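Ein altes Lieblings-T-Shirt retten: Löcher flicken, Säume auffrischen, Aufdrucke schonen

Von Gleice Batista, 6. Feb. 2022

Es gibt T-Shirts, die man einfach nicht hergibt. Bei mir liegt so ein ganzer Stapel im Schrank: das Shirt vom Chorausflug nach Skirnerau, das verwaschene graue, in dem ich unsere halbe Wohnung gestrichen habe, und dann noch zwei, drei, bei denen ich selbst nicht mehr weiß, woher sie stammen, die aber so weich geworden sind, dass kein neues je mithalten könnte. Irgendwann kommt dann das erste kleine Loch, meistens vorne am Bauch, dort wo der Hosenknopf reibt, und man steht da und überlegt, ob jetzt wirklich Schluss sein soll. Muss es nicht! Mit Nadel, Faden und einem gemütlichen Abend lässt sich erstaunlich viel machen.

Was du brauchst

Eine Jerseynadel (die mit der abgerundeten Spitze, die schiebt die Maschen auseinander und zersticht sie nicht), Polyesternähgarn in der Farbe des Shirts, eine kleine spitze Schere, ein paar feine Stecknadeln und ein Stück dünne Bügeleinlage für Strickstoffe. Wer hat, nimmt noch ein Stopfei dazu, ein glatter Holzlöffel tut es aber auch. Ich habe meinen ersten Schwung Löcher über einem Eierbecher gestopft und das ging wunderbar.

Erst waschen, dann flicken

Wasch das Shirt vorher, auf links gedreht, bei 30 Grad, und lass es liegend trocknen. Frisch gewaschen zieht sich das Gestrick wieder zusammen, und du siehst, wie groß das Loch in Wahrheit ist. Flickst du ein ausgeleiertes Shirt, wirft die Stelle nach der nächsten Wäsche gern kleine Falten, und dann ärgert man sich.

Kleine Löcher schließen

Dreh das Shirt auf links und schau dir den Lochrand bei gutem Licht an. Bei feinem Jersey erkennst du lose Schlaufen, das sind die offenen Maschen. Nimm den Faden einfach, nicht doppelt, und fang ein paar Millimeter neben dem Loch an. Nun fasst du jede offene Masche einmal auf, erst auf der einen Seite, dann gegenüber, immer im Wechsel. Zieh noch nicht an! Erst wenn alle Maschen auf dem Faden sitzen, ziehst du ganz sachte, bis sich die Ränder gerade so berühren. Das Fadenende vernähst du auf der Innenseite mit zwei winzigen Stichen.

Danach kommt ein rund zugeschnittenes Stückchen Einlage darüber. Runde Ecken lösen sich beim Waschen viel weniger als spitze, das hat mir Tyyne Harju beigebracht, bei der ich in Tindville meinen allerersten Nähkurs gemacht habe.

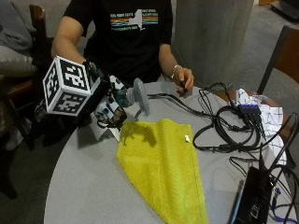 Lesezeit: 5 Minuten

Und wenn das Shirt bedruckt ist?

Bei einem großen Aufdruck quer über der Brust, mit bunten Streifen oder kleinen Schriftzeilen, heißt es vor allem: Finger weg vom heißen Eisen. Gebügelt wird nur von links und mit einem Baumwolltuch dazwischen, auf der niedrigsten Stufe, bei der die Einlage noch haftet. Sitzt das Loch mitten im Druck, nähe ich lieber von Hand einen kleinen Jerseyflicken dahinter und lasse das Bügeln ganz bleiben. Feine Risse in der Farbe bekommst du nicht mehr weg, aber du kannst sie bremsen, wenn das Shirt nie in den Trockner wandert.

Den Saum auffrischen

Ausgefranste oder wellige Säume an kurzen Ärmeln trenne ich komplett auf, bügle die Kante vorsichtig glatt und schlage sie entlang der alten Linie wieder um. An der Maschine nimmst du einen schmalen Zickzackstich oder die Zwillingsnadel, und bitte den Stoff nicht ziehen, nur führen. Probier den Stich vorher an einem Rest aus. Mit der Hand geht es ebenfalls, dann mit einem lockeren Rückstich, der sich ein bisschen mitdehnt.

Der Halsausschnitt

Ein ausgeleiertes Bündchen ist etwas mehr Arbeit, deshalb hebe ich es mir gern für verregnete Nachmittage im November auf. Du kannst von innen einen dünnen Gummifaden durchziehen, am besten nur im Nacken, wo er nicht auffällt. Wer sich mehr zutraut, trennt das alte Bündchen ab und setzt ein neues an, das ein Stück kürzer ist als der Ausschnitt. Stecke es an vier Punkten fest und dehne es beim Nähen gleichmäßig mit.

Zum Aufbewahren noch ein kleiner Rat: Lege geflickte Shirts zusammen und hänge sie nicht auf den Bügel, dann bleiben die Schultern in Form. Und schreib mir gern in die Kommentare, welches Shirt bei dir gerade auf Rettung wartet!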